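Small Things, One Tray
Speaker notes – Senan Ó Súilleabháin, Flomness community hall, Jan 27, 2019

Slide 1. Hello and welcome
Say hello, wait for the back row to settle. Thank Prutby for lending the projector. Ask for hands up: who has lost an earring this month? Keep your own hand up.

I love this subject. I really do! People come expecting wardrobes and lofts, and I get to talk for half an hour about hair ties.

Slide 2. How I got started
Tell the Hayes Road story, short version. We moved house in August and I found earrings in the cutlery drawer, in a coat, in a mug. I tipped every small thing we owned on to the bed and it came to 242 pieces. Pause there – people usually laugh. Then say that 55 of them were single earrings. I still have most of those (don't get drawn into why, leave it for questions).

Slide 3. Deep boxes and shallow trays
A deep box is where bracelets go to knot themselves together. A shallow tray lets you see the lot in one look, and you can pick out the one you want with two fingers. Colour helps too. A strong colour underneath makes pale beads and pearls jump out at you, so go bright if you can.

Slide 4. A tray before sorting
Leave this one up for a good while. Let them look before you say anything. 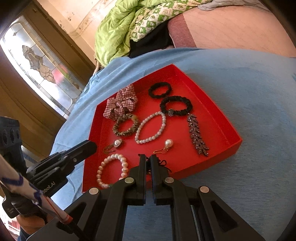

Slide 4: scrunchies, bracelets and pearl earrings together in a red tray.

Ask the room what they would move first. Someone always says the scrunchies, and I agree with them. They're the bulky ones, and the plaid and the leopard print could sit side by side along one edge. Then the earrings, laid next to each other. The two pearls here aren't the same size, so it's a good moment to talk about checking your pairs.

Point out the sparkly hair piece, the leafy one with the dark stones. Gorgeous! Anything long and dangly like that wants a strip of its own, laid straight, well away from loops of elastic. Mention cord as well – there's a little tangle at the bottom of the tray, and a tangle is far easier to undo while it's little.

Slide 5. Have a go
Hand out the Odico trays, 3 to a table, and the bags of odds and ends. Ten minutes. Walk about. Don't tidy for them, however much you want to.

Slide 6. Questions
Repeat each question into the microphone. Trays back in the crate by the door, please, and bags tied.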